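About Caltemeo

Caltemeo is a school for professional cooks. It teaches kitchen work at entry and intermediate level, with a short programme for people who already run a kitchen and want to put its methods in order. Teaching takes place in one building, which holds two training kitchens, a cold preparation room, a classroom and an office. The school also operates Amissah, a dining room open to the public during term, where students cook under supervision.

Page last revised 21 March 2022.

Origins

The school was set up by Abena Agbeko and Senyo Arthur, who had worked together in hotel kitchens and later in contract catering. Both had trained large numbers of junior cooks on the job. Their view was that most kitchens teach a new cook one station at a time, in whatever order the rota allows, and that a cook can work for several years without learning to make a stock, bone a shoulder or cost a plate of food. The first course was written to cover those gaps. It ran for ten weeks with a single group, in a rented kitchen with four burners and one oven.

The present building was previously a bakery. The deck oven was kept and is used in the bread and pastry units. The floor was relaid with a fall towards the drains, the extraction was replaced, and the old flour store became the cold room. The second training kitchen was added later, when the entry course and the intermediate course could no longer share a timetable.

Courses

The school offers 3 programmes.

Foundation is the entry course. No kitchen experience is needed. It covers knife work, stocks, the basic sauces, eggs, pulses, grains, vegetable cookery, simple butchery, fish preparation, plain bread and short pastry. Each unit is taught in the same sequence: a demonstration, a supervised repeat, and an unsupervised repeat from a written recipe. Students keep a kitchen book in which they record weights, times and temperatures for each dish. The book is marked.

Intermediate is for students who have completed Foundation or who have at least one year of full-time kitchen work. It covers whole-carcass butchery, forcemeats and curing, laminated doughs, fermentation, menu writing and section management. Students spend part of each week in service at Amissah, where they rotate through larder, sauce, vegetables, pastry and the pass. The rotation is fixed at the start of term and is not changed to suit preference.

Kitchen Management is a shorter programme for head cooks and sous chefs. It deals with purchasing, yield testing, recipe costing, stock control, allergen records, staff rotas and the layout of prep lists. There is little cooking in it. Those who attend are asked to bring a menu from their own workplace, which they cost in full during the course.

Teaching methods

All recipes are written by weight, including liquids. Spoon and cup measures are not used, except where a quantity is too small for the scales. Oven temperatures are given for the oven in which the dish will be cooked, and students are shown how to check an oven with a separate probe before trusting the dial.

Tasting is part of every session. Each student tastes the stock, sauce or dressing of every other student in the group and writes a short note on salt, acidity and texture. New students tend to write very little at first. Instructors read the notes and return them with their own - the purpose is to build a shared vocabulary, so that "flat" or "sharp" means the same thing on both sides of the bench.

Groups are small enough for each student to have a full bench and a pair of burners. Students do not work in pairs during assessed sessions. In service, they work as part of a brigade and take instruction from the student assigned to the pass, who in turn answers to the duty instructor.

Waste is weighed. Trimmings that can be used go to the stockpot, the staff meal or the larder section, and what remains is recorded by type at the end of the day. The figures are used in the costing classes.

Assessment and records

Foundation ends with a practical assessment in two parts. In the first, students prepare a set list of basic items within a fixed time. In the second, they receive a box of ingredients and write and cook a short menu from it. Intermediate is assessed through service reports, a butchery test, a pastry test and a costed menu. There is no written examination on any of the courses, although the kitchen book counts towards the final mark.

Each student has a paper record and an electronic one. The paper record holds assessment sheets, hygiene certificates and any notes on dietary limits or allergies that affect tasting. Students may ask to read their own record at any time in office hours. Records are kept after the course ends so that the school can answer requests from employers, but only with the former student's written consent.

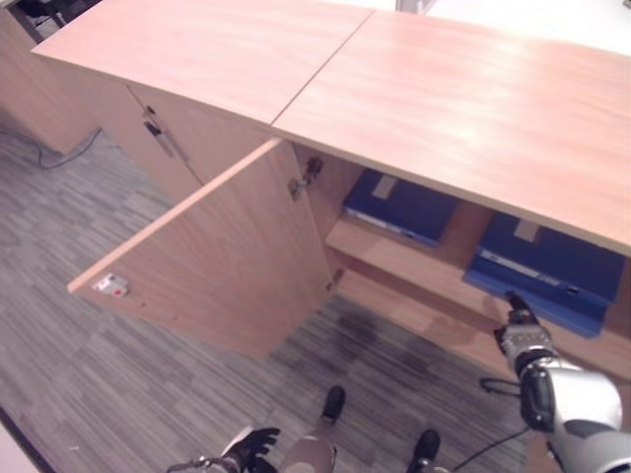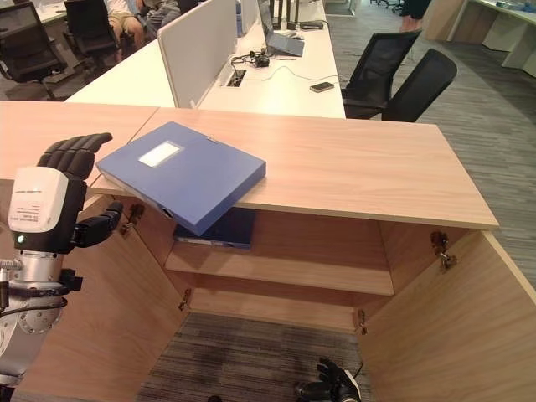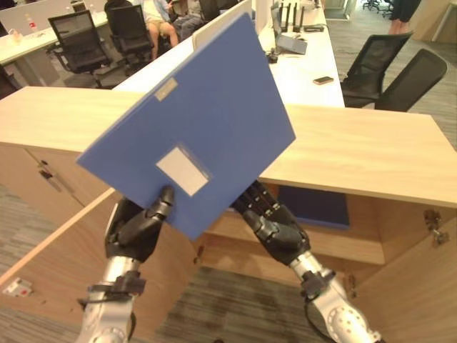 Marks are issued in writing and are not discussed by telephone. A student who does not reach the required standard in one unit may repeat that unit with a later group without further charge. A student who misses the standard in several units is normally advised to take the course again, and a meeting with Abena Agbeko is arranged before any decision is made.

Amissah

The dining room has 46 seats and serves lunch and early dinner on teaching days. The menu is short and changes with the units being taught, so that a week of fish preparation leads to more fish on the menu than a commercial restaurant would choose to sell. Prices are set to cover ingredients, linen and front-of-house wages. Guests should allow more time than usual for lunch, particularly in the first weeks of term, when the stations have just rotated.

Dishes are adapted for allergies where this can be done safely. The kitchen handles wheat, nuts, shellfish, milk and eggs every day and cannot offer a guarantee against traces. Notice at the time of booking is strongly preferred. The dining room closes for most of December.

Suppliers and ingredients

Whole vegetables, whole fish and large cuts of meat are bought wherever the teaching allows it. This costs more in labour and less in purchase price, and labour is what the students are there to learn. Flour is bought in two strengths from Clarum, a small mill that also takes the Foundation group for a half-day visit each term. Olive oil and tinned tomatoes come through Iria, an importer, and are tasted blind against alternatives once a year.

Dry goods are dated on arrival and rotated by the students on larder duty. Fish is bought on the morning of use. Meat for the butchery units is ordered well ahead, and the dates of those units cannot be moved once the order is placed.

Staff

Abena Agbeko is director of studies. She teaches sauces, butchery and section management, and is responsible for the content of the Foundation and Intermediate courses. Her own training was in classical hotel cookery, followed by a period in charge of a large production kitchen.

Senyo Arthur runs Amissah and teaches Kitchen Management. He also writes the costing exercises, which are based on real invoices with the supplier names removed. Before the school opened he worked as a head chef and then as a purchasing manager in contract catering.

Bread, pastry and fish are taught by part-time instructors who also work in the trade. Front-of-house work is led by a permanent dining room manager, and all Intermediate students spend a short period under the manager's direction, taking orders and carrying plates.

Applying

Applications for Foundation are accepted throughout the year. Applicants are invited to spend a morning in the training kitchen before a place is offered. They are given an apron and a simple task, usually vegetables, and can ask questions of the students already on the course. Intermediate applicants who have not taken Foundation complete a short practical test: a stock, an omelette, a jointed chicken and a green salad with dressing.

Students supply their own knives, shoes and whites. A list is sent with the offer letter. Expensive knives are not required, and the school recommends buying only the cook's knife, the paring knife and the steel before the course begins. Boning and filleting knives can be borrowed for the first units and are signed out at the office.

Fees are payable by term. They include ingredients, laundry of aprons and cloths, and a staff meal on each full teaching day. They do not include travel or accommodation, though the office keeps a list of rooms to let within walking distance and sends it on request.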